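Last updated: 27/03/2020

Okay, a thread about trying to learn a language as an adult when you are bad at it, because three people have asked me how the Bosnian is going and I'm tired of typing the same answer in different boxes.

Background for anyone new: my mother-in-law, Vesela Hodžić, moved in with us in November. Her English is fine for the grocery store and not fine for telling me what she thinks of my soup. I decided I was going to meet her halfway. I'm 41 and I got a C in high school Spanish, so you know, high hopes!

First thing I did was buy a frequency list. The 3,000 most common words, in order, as a spreadsheet. I was so proud of that spreadsheet. I color coded it. I got to word 1,000 and still couldn't ask where the scissors were.

The problem with frequency lists (for me! your brain may be nicer than mine) is that the top of the list is all little glue words, and then it's newspaper stuff. I knew "government" and "according to" weeks before I knew "spoon." Vesela does not want to discuss the government with me. She has told me this, in both languages.

So I asked Renato, who I used to share an office with and who speaks more languages than I have shoes, and he told me to throw out the list and learn one room at a time. Pick a room. Learn everything in it you'd touch on a normal day. Don't leave the room until you can boss somebody around in it.
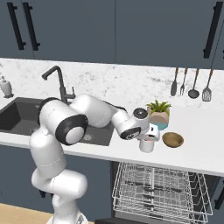

Kitchen first, obviously, that's where she is all day and where I'm always in the way. I started with nouns and moved on to verbs the same week, which Renato was very firm about, so every thing gets a thing you do to it. Cup, sink, bowl, plant, and then hold the cup, fill the sink, pass me the bowl, water the plant, and for a white countertop like that one you also get your first color and an excuse to practice "wipe." Then you go again with "I already did it" and "I'll do it later," and I have used "I'll do it later" more than any other sentence in my life.

A few words, if you want them. Cup is šolja. Bowl is zdjela, and I could not say zdjela for a solid month. There's a z and a d and then the lj-ish thing your mouth wants to add and shouldn't. Vesela would make me say it before she'd hand me one. I ate cereal out of a mug a lot.

Cases. Everybody warned me about cases and everybody was right. The word for the thing changes depending on what's happening to the thing. You have šolja sitting there being a šolja, and the second you want it, it's šolju. I complained about this at dinner and my husband said "we do that too, he and him," and I've been mad about it ever since because he has a point.

What helped: whole phrases, never the chart. I have the chart. It's taped inside a cabinet door and I look at it the way you look at a gym membership card.

What didn't help: the app. I'm not naming it. It taught me "the horse is reading" and it sends me notifications that feel personal.

Also didn't help: labels on everything. I did 2 evenings of sticky notes and Vesela took them all down with a butter knife. She said the fridge knows it's a fridge.

Someone asked about classes. I did a beginner group online with Regula Frei, who's great and super patient, 8 of us in there. Good for pronunciation, good for feeling less alone. I was the only one learning it for a mother-in-law, the rest were mostly there for grandparents or a boyfriend, and we all wanted totally different words.

Current status: I own the kitchen. I'm decent in the hallway (shoes, keys, coat, hurry up). Bathroom is in progress. I haven't touched the living room, it's full of remote controls and she calls every one of them something different.

I still miss most of what she says on the phone to her sister. I can tell when it's about me though. My name doesn't change much in the accusative.

Adding this because it got asked twice in replies: no, I don't think kids in the house make it easier. Mine understands everything his grandmother says and answers her in English, and then corrects MY accent.

If you've got a good children's picture book recommendation for Bosnian, reply with it please, we've worn out the one about the hedgehog. Bathroom vocabulary especially welcome. I still don't have a word for the drain.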